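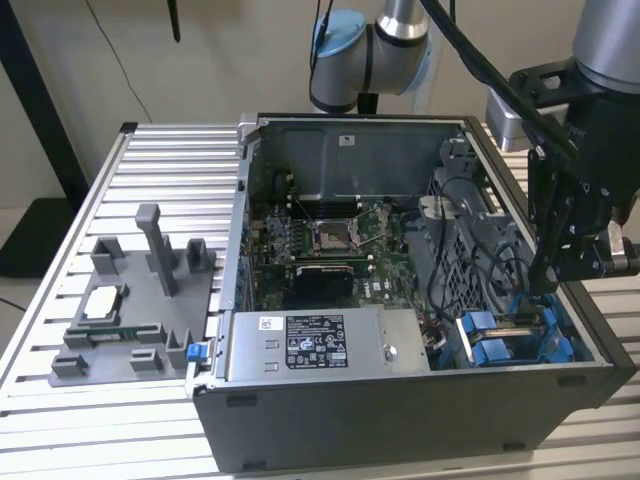 Section 4 covers the open-day demonstration, in which visitors watch the arm work on a desktop computer. It assumes the cell has been set up and checked as in Section 3. The tower is laid on its side on the slotted table with the side panel off and the inside facing up, and the arm reaches in from the right. The grey fixture plate goes to the left of the tower, with the processor in its recess, so that people standing at the front can follow both ends of the work. Read the whole section before you let anyone into the room.

4.1 Before visitors arrive

1. Disconnect the tower from the mains. It must stay disconnected for the whole of the demonstration.

2. Touch bare metal on the chassis, then check by hand that the graphics card and the power supply are firmly seated.

3. Open the processor socket and leave it empty. Place the processor in the recess of the fixture plate. Hold it by its edges only.

4. Push any slack cable down inside the drive cage. A loop standing above the edge of the case can catch on the fingers.

5. Set the arm speed to 36 on the Clunero pendant. The factory setting of 200 is for unattended running and must not be used with visitors in the room.

6. Put the barrier across the front of the cell and test the emergency stop.

Note: The speed setting is lost when the controller is switched off. Enter it again after every restart, including a restart over the lunch break.

4.2 Running the demonstration

1. Ask visitors to stand behind the barrier. Bags and coats go on the hooks by the door.

2. Select programme 38 (VISIT) and press Load. The pendant shows READY when the arm is at its start position.

3. Tell the group that the arm is about to move, then press Start.

4. The fingers go down over the drive cage first and pause there. Use the pause to point out the main parts of the computer. Press Continue when you have finished talking.

5. When the programme ends, the arm returns to its start position and the lamp on the Udico controller goes green. Do not reach into the tower until it does.

6. Return any part that has been moved to its place before the next group comes in.

Caution: Never press Continue while facing away from the cell. If you are answering a question, leave the arm paused. It will hold its position until you are ready.

Caution: Edges inside a computer case are sharp. Visitors may look inside between runs with the controller locked, but should not put their hands in.

4.3 If the arm stops by itself

The usual cause is a cable touching the fingers. Press Stop, lock the controller and look into the drive cage from above. Move the cable clear, unlock, and choose Retract from the menu before loading the programme again. Do not pull the arm away by hand.

If the arm stops 2 times with the same group, end the demonstration and show the recorded run instead. The recording is on the wall screen under Stenau, Visits. Write the time and the pendant message in the cell log.

4.4 After the last group

1. Lock the controller and hang the pendant on its hook.

2. Put the processor in its plastic case. Leave the fixture plate bolted down.

3. Return the controller key to Begoña Cantero in the Henríquez building. The front desk there closes at 5.30 pm. After that, use the key box beside the goods entrance.

Section 5 describes changing the gripper fingers.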